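About Plullard

Plullard tests chore robots for people who are being asked to buy one. We take no money from makers. Since opening in Havside we have sat through 132 sales demos, and we remain hard to please.

Most of our work is dull. Fruit, drinks cans, a basket, an arm, a table.

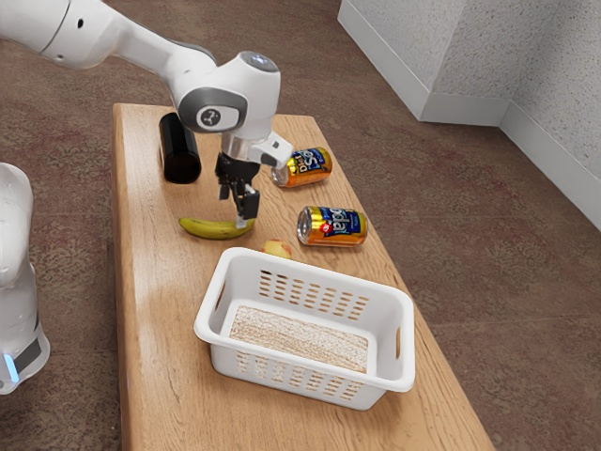
Can a machine tidy my kitchen yet?
Parts of it, slowly, if you lay things out to suit it. We wouldn't plan a household round that.

Every job goes through simulation first, where a can costs nothing to drop. Makers like to stop there. We don't accept a simulated score as proof of anything. 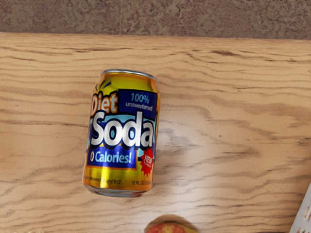

Rastogi wrote to tell us we were too harsh, and that a slow helper is still a help to someone who can't bend down. Fair point, and our reports now list speed and usefulness apart.

Fruit gets its own page in each report. Bruises, odd curves and stalks are what shops and homes are full of,

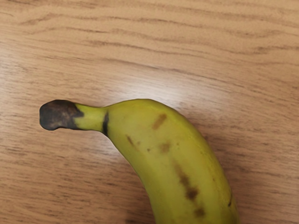

and a claim that leaves them out tells a shop owner very little. Our longest study, Esia, ran to 621 trials. Ask for the failures too; we print them all.

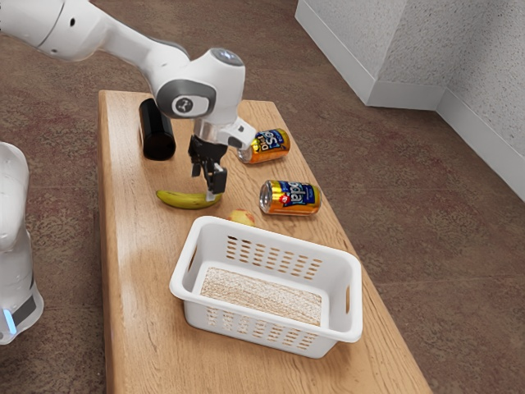 Table test with basket, in simulation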